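Mowat Student Robotics – Laundry Handling Project
Pre-session safety checklist, December 2018

1. Emergency stop tested within 30 seconds of power-up. Satisfactory.
2. Spotter in closed footwear, standing behind the robot. Satisfactory. 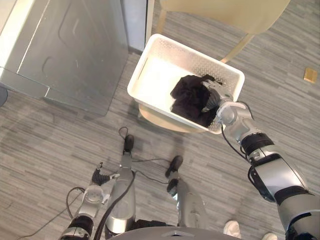 3. Floor cables clear of the feet. Action required – re-route before the next session.
4. Basket stable on stool. Monitor.
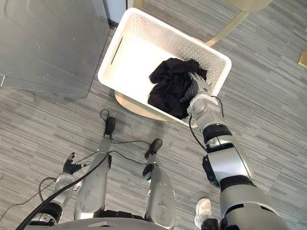 Right gripper in the basket, black clothing.

5. Wrist camera view checked on green garment. Satisfactory. 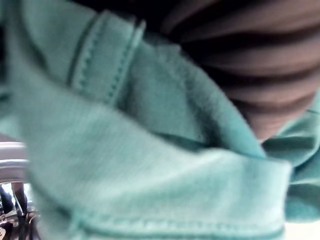

6. Grip force limit held at the October setting.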